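Ticket 3107: Zelle Pledham, Greifer verliert Toastscheiben beim Ablegen
Status: gelöst, bleibt unter Beobachtung
Anlage: Panierzelle Pledham, Softić-Arm mit Zweifingergreifer, Steuerung Fadusine
Priorität: mittel

Eintrag 1, Sonntag, 9:40 Uhr

Moin zusammen, ich mach mal ein Ticket auf, weil mich das Ding seit Tagen ärgert. Die Zelle läuft an sich sauber hoch, Referenzfahrt ok, keine Meldung auf dem Panel. Aber beim Ablegen auf das Blech kippt die Scheibe weg, immer kurz bevor der Greifer ganz auf ist. Manchmal liegt sie dann halb auf der Nachbarscheibe, manchmal hängt sie schief über dem Blechrand (und einmal lag sie auf dem Energiekettenhalter, fragt nicht).

Gezählt habe ich heute früh auch: 40 Zyklen im Handbetrieb gestartet, 26 davon sauber abgelegt. Das ist zu wenig, um die Zelle allein laufen zu lassen.

Was ich schon gemacht habe:
Greiferbacken abgewischt, da war ordentlich Krümelstaub in den Rillen.
Nullpunkt neu angefahren, passt auf den Strich.
Druckluft am Manometer geprüft, steht stabil.
Programm neu von der Steuerung geladen, gleiche Version wie vorher.

Hat alles nichts gebracht. Wenn jemand eine Idee hat, her damit!

Eintrag 2, 11:15 Uhr

Kleines Update. Ich hab den Override auf 70 Prozent runtergenommen, und siehe da, es wird besser, aber eben nicht gut. Beim Abheben aus der Bröselschale sieht alles prima aus, die Scheibe sitzt mittig zwischen den Backen. Erst auf dem Weg zum Blech dreht sie sich ein bisschen. Man sieht es am besten von der Seite, wenn man sich neben die Schutztür hockt.

Mein erster Verdacht war die linke Backe, die hatte im Juli schon mal Spiel. Also Deckel runter, Führung angeschaut, Schrauben nachgezogen. Eine ließ sich tatsächlich noch eine Vierteldrehung bewegen. Danach wieder Testlauf, gleiches Bild. Grmpf.

Eintrag 3, 13:05 Uhr

Mittagspause war produktiv, beim Kauen kam mir nämlich die Backenbeschichtung in den Sinn. Wir haben bei der letzten Wartung die neuen Silikonauflagen von Sisside draufgemacht. Die sind etwas dicker als die alten, und im Greiferprogramm steht noch die alte Öffnungsweite! Heißt: Der Greifer drückt stärker zu als vorher, die Scheibe wölbt sich, und beim Öffnen klebt sie an einer Seite noch kurz fest, während die andere schon los ist. Dann kippt sie natürlich.

Ich hab also im Parametersatz die Schließposition um die Differenz der Auflagen korrigiert und die Öffnungsrampe langsamer gestellt. Wichtig für alle, die das nachmachen: Den Wert im Rezept ändern und danach speichern. Wer nur im Handmenü dreht, hat nach dem nächsten Neustart wieder den alten Stand (ja, ist mir natürlich prompt passiert, zehn Minuten gesucht).

Eintrag 4, 14:30 Uhr

Läuft! Wieder 40 Zyklen, diesmal bei vollem Override, und keine einzige Scheibe ist gekippt. Ich hab zur Sicherheit zwischendurch einmal kalt neu gestartet, die Werte sind noch da.

Was noch nicht ganz passt, ist das Ablagemuster auf dem Blech. Die Zelle legt die zweite Spalte ein bisschen zu weit innen ab. Da wollte ich erst mal sehen, wie das von Hand gelegt aussieht, bevor ich an den Offsets schraube. Ziel ist zwei mal zwei, und zwar so, dass man zwischen den Spalten noch Blech sieht.
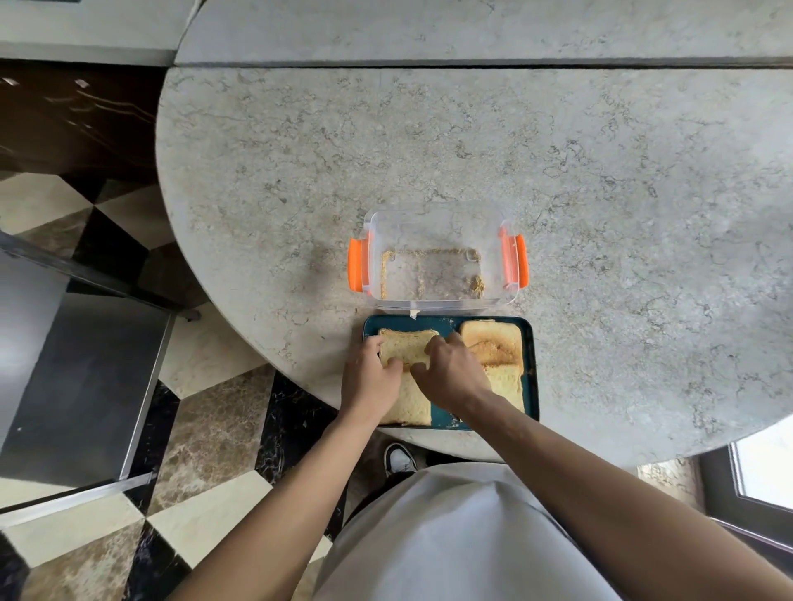 Handablage zum Vergleich: vier Scheiben auf dem Blech, dahinter die Bröselschale mit den orangen Clips.

Interessant finde ich die Schale. Am Rand liegen noch Brösel, in der Mitte ist fast nichts mehr. Für die Zelle ist das blöd, die drückt ja jedes Mal an derselben Stelle ein und rüttelt nicht nach. Ich würde deshalb im Ablauf nach jedem vollen Blech einen kurzen Rüttelschritt einbauen, der Baustein dafür liegt in der Fadusine-Bibliothek sowieso schon rum. Und die Clips müssen in der Kollisionskontrolle mit rein, die stehen seitlich über. Im Modell ist bisher nur der nackte Schalenkörper hinterlegt.

Eintrag 5, 16:10 Uhr

Offset für die rechte Spalte ist angepasst, die Scheiben liegen jetzt mit Abstand. Clips sind als einfache Quader im Modell, der Arm fährt einen etwas höheren Bogen und kostet uns dadurch ein wenig Taktzeit, das merkt man aber kaum. Den Rüttelschritt hab ich angelegt und noch nicht scharf geschaltet, den will ich nicht am Sonntagnachmittag allein ausprobieren.

Offen bleibt:
Rüttelschritt mit halb voller Schale testen.
Wartungsplan ergänzen: nach dem Wechsel der Auflagen immer Schließposition prüfen.
Alte Auflagen aus dem Ersatzteilfach Pledham nehmen, sonst baut die jemand mit den neuen Werten ein und wir haben das Problem andersrum.
Backen nach jeder Schicht abwischen, Tuch hängt jetzt an der Schutztür.

Parametersatz ist auf der Steuerung gesichert, Kopie liegt im Zellenordner unter der Ticketnummer. Ich setze auf gelöst und lasse die Beobachtung noch drin, bis der Rüttelschritt durch ist. Wenn bei euch wieder was kippt, bitte hier reinschreiben und kein neues Ticket aufmachen, danke!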